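The last mile of a wound
Why the long drive home shapes how country patients heal

For most people the operation is the part they worry about. In Cillen, a wheat and sheep town with one main street and a hospital of 40 beds, the worry tends to start afterwards, when the stitches are in and home is three hours away on a road with no phone signal.

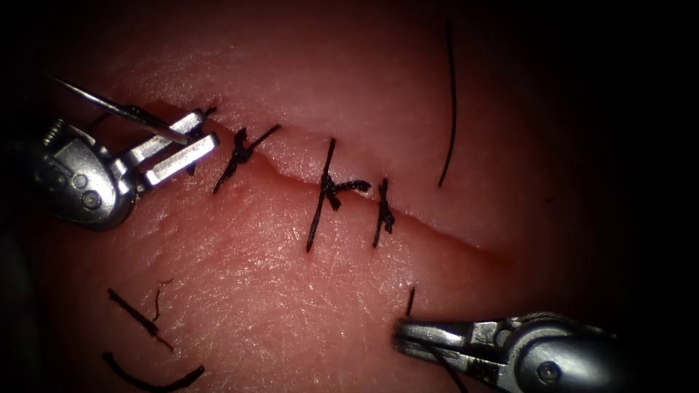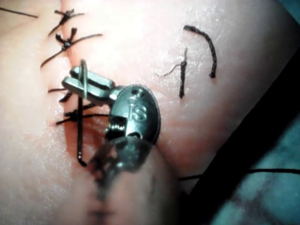
Black stitches along an incision, in both pictures.

CILLEN, June

The hospital sits behind the silos, at the end of a street of brick veneer houses. Its catchment is bigger than some countries and takes in 3,665 people, a good share of them on properties well off the bitumen. Surgery is done in the city, 1,000 kilometres south. What comes back to Cillen is the aftercare: dressings, stitches to come out, a look at anything red or sore.

Until two winters ago there was no set way of handling it. Patients were discharged with a printed sheet and a phone number that rang during office hours. Some came in to have their stitches removed on time. Others waited until the next trip to town for stock feed, and a few took them out at the kitchen table with nail scissors.

The Wema clinic opened in the old bank building on the main street, with two treatment rooms and a ute for home visits. Its nurses ring every patient on the second day home and again on the seventh. They ask the same questions each time. Is it hotter than it was yesterday? Has the dressing stayed dry? Who is doing the lifting?

The last one matters more than it sounds. Farm work does not stop for a healing cut, and the nurses say shearing and seeding are their busiest times. A man who has been told not to lift will agree to it in the ward and be throwing hay off the back of a truck by the weekend. The clinic now asks before surgery is booked who else is on the place, and has moved operations by a month to suit the season.

Water is another problem. Many properties run on tanks, and by late summer what comes out of the tap may not be fit for cleaning a wound. Wema sends people home with saline in an esky bag, along with enough dressings for a fortnight. The parcels go up on the mail run when the road is open. When it floods they wait at the Gruber roadhouse, which keeps a shelf for them behind the counter, next to the fan belts.

The clinic made 2,699 calls in its first year - more than its phone plan had allowed for. Most took less than five minutes. Some ran much longer and had little to do with stitches, particularly with older patients living alone.

Funding is settled until next June. After that the clinic will have to apply again, and the nurses have started keeping a log of kilometres driven to go in with the paperwork. The ute needs new tyres before then.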